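Packaging Reuse in Small Mail-Order Shipping
Final project report, Materials and Society
Group: Piret Juška, Tineke Bosman, Radoslava Machala
Supervisor: Linnea Sjögren
Submitted Thursday, May 5, 2022

1. Background

Our project looked at how many times an ordinary cardboard shipping box can be used before a small seller has to throw it out. Most sellers of used goods already reuse boxes, but few of them have a rule for when to stop. We wanted to find out if a simple rule could be written down.

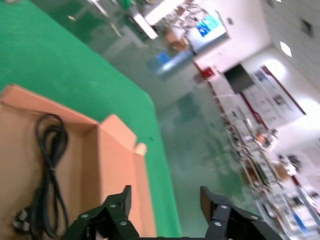
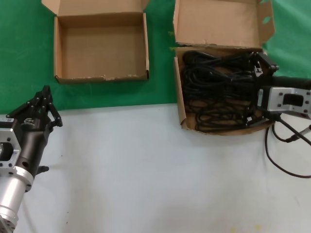
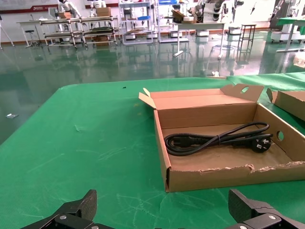 Figure 1. Open cardboard boxes. A coiled black cable lies in the box in the first and third pictures.

2. The partner shop

We worked with Cakholm, a shop that sells used kitchen goods and small electrical items by mail. The shop gets its boxes from returns, from neighbors, and from a bookstore on the same street. The owner, Mireille Arnaud, let us use the back room on four afternoons and gave us the shipping log for the spring.

The log covers 223 parcels. It lists the date, the weight, the kind of box (new or reused) and any complaint from the buyer. It does not say how many trips a reused box had already made. This was the main gap in our data, and we did not find a good way to fill it.

3. Method

We sorted the parcels in the log by weight and compared complaints for new and reused boxes. Then we set aside 40 reused boxes from the shop's storage and graded each one by hand. We used three grades.

Grade A: walls stiff, corners whole, flaps fold flat.
Grade B: soft corners or torn edges, but the bottom is sound.
Grade C: bottom sags when lifted, or a wall has split.

Each box was graded by two people working separately. When they disagreed, the third person decided. Most disagreements were between A and B. A torn flap looks bad, but it can be taped, and we had trouble agreeing on how much it should count.

4. Results

Of the boxes we graded, 30 were A or B and could be sent out again with fresh tape. The rest went to recycling.

Complaints in the log were mostly about late delivery. The few that mentioned damage were for heavy parcels, mainly cast iron pans, and they came from both new and reused boxes. Light items such as cords, chargers and small tools had no damage complaints at all. The numbers are too small for us to say that reused boxes are as safe as new ones for heavy goods.

Tape was a bigger cost than we expected. A reused box needs more of it – on the bottom seam and often on the corners – and plastic tape has to be pulled off if the buyer wants to recycle the box cleanly. Paper tape costs more per roll. Cakholm tried it for one week and went back to plastic.

5. Suggested rule

Use grade A for anything. Use grade B for light items only. Recycle grade C.

Mireille Arnaud has taped the three grades to the wall by the packing table. She plans to add a pencil mark inside the lid for each trip, and the group will read the log again in July.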